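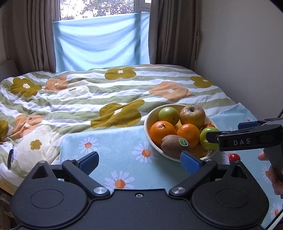 Lwazi Oosthuizen wrote to me after the last version of this guide and wanted to know why we bother with two hands at all, when one gripper can clear a bowl by itself and gives you half the files to line up. Fair point! My reply is that the two-hand policy we trained in May dropped far fewer soft things, and I like it enough that this section is all about recording for it.

Section 3. Recording two-hand fruit demos

You'll want both grippers charged and the Kolev sync app open before you start (I forget the app more than I'd like to admit).

1. Put a cloth down and set the bowl on it. I like a patterned cloth, the tracking seems happier with something busy to look at.

2. Fill the bowl with mixed fruit. Apples, oranges and a kiwi make a good start, with different sizes and skins.

3. Wipe the blue pads on the fingers. Juice builds up and you won't notice until things slip.

4. Hold both grippers still over the cloth for 3 seconds, then press record on each.

5. Close one gripper on a piece of fruit and lift it straight up. Go slower than feels natural. The other gripper stays close to the bowl, fingers open, ready to steady things.

6. Set the fruit down on the cloth, open the fingers all the way, and bring both hands back to where you started. Stop recording.

Note: Stickers on the fruit can stay on. I peeled them all off for the first batch and it made no difference I could find.

Caution: Don't squeeze until the fingers bend. Tomatoes will burst, and a hard apple can pull a pad loose.

Do 80 lifts per batch and swap the fruit around whenever you get bored (the model likes variety and so will you). If 2 lifts in a row fail the sync check, restart the app and redo the still hold from step 4. Tarek Ouali has a script that flags the bad ones, and it lives in the Brinedora folder with the rest of the tools.

Related items
Section 2. Pairing the grippers
Section 4. Checking sync in Kolev
Brinedora tools: folder layout
Fovdale one-hand results
Replacing finger pads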